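Preson Vekness 2 Desktop Audio Interface

Two-in, two-out USB interface for vocals, guitar and keys
In stock. Usually sent out the next working day.

Overview

The Vekness 2 is a small audio interface for people who record at home. It has two combined mic and line inputs on the front, two balanced outputs on the back and a headphone socket with its own volume knob. It takes its power from the computer over a single USB-C cable, so there is no separate mains adaptor to find room for.

Most of our customers use it to record rap and sung vocals over a finished beat. The first input has enough clean gain for a dynamic microphone at normal speaking distance. Condenser microphones work on either input, with 48 V phantom power switched on from the front panel. The phantom switch covers both inputs together. If you have an older ribbon microphone plugged in, check with its maker before switching it on.

Input two has an extra button marked INST. Press it in when you plug a guitar or bass straight into the unit, and leave it out for keyboards, drum machines and mixers.

Monitoring

The mix knob on the front sets how much you hear of your own input against the playback from the computer. Turned fully left, you hear only the microphone, with no delay. Turned fully right, you hear only the software. Halfway is a good place to start for vocals. If you hear a doubled voice, mute the track in your recording program while you are singing.

There is no effects processing in the unit. Any reverb or tuning has to come from your software, and with a low buffer setting it will be close enough to time for most singers.

What you get

Vekness 2 interface
USB-C to USB-C cable
USB-C to USB-A adaptor
Four stick-on rubber feet
Printed quick start sheet

Microphone, headphones and XLR cables are sold separately. The Garrido vocal pack adds a dynamic microphone, a desk stand and a pop shield, and can be chosen at the top of this page.

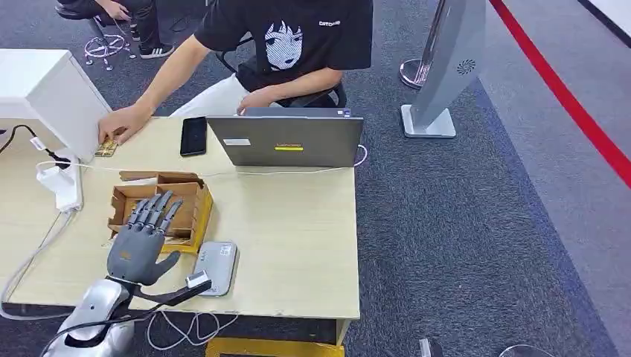 Cardboard tray with dividers, flaps open, behind a robotic hand.

Setting up

On a Mac, plug the unit in and select it in the sound settings. On Windows, install the driver from our downloads page first, then connect the unit when the installer asks for it. Phones and tablets with a USB-C port will usually run it, though some need a powered hub when phantom power is on.

Turn your speakers down before connecting or disconnecting the cable. Set the input gain by performing the loudest part of the song and bringing the knob up until the ring light stays green. Amber now and then is fine. Red means the take is clipping.

Specification

Inputs: 2 combined XLR/jack
Outputs: 2 balanced 6.35 mm jack, 1 stereo headphone
Resolution: up to 24-bit, 96 kHz
Phantom power: 48 V, both inputs
Frequency response: 20 Hz to 20 kHz
MIDI: none
Case: painted steel, black or dark red

Customer comment

"I did all the lead vocals for my Urnorar EP on this, six songs in a box room with a duvet behind me. Gain is clean. The headphone output could be a bit louder for my 250 ohm pair but with ordinary closed-backs it is plenty. The gain knobs are close together if you have big hands."
Banafsheh Ahmadpour

Questions we get asked

Can two people record at once?
Yes, on separate tracks. There is only one headphone socket, so you will need a splitter or a small headphone amp.

Can I connect a turntable?
Only through a phono preamp or a mixer with a phono input.

Does it come with recording software?
No. It works with any program that lets you choose your audio device.

Can I leave it plugged in all the time?
Yes. The case gets slightly warm in use. Keep papers and cloths off the top.

Delivery and returns

UK delivery takes some 2 working days from dispatch. Orders placed before 9 in the morning normally go out the same day. Unused units can be sent back in their original packaging, with the cable and adaptor. The dark red version is due back in July and can be ordered now.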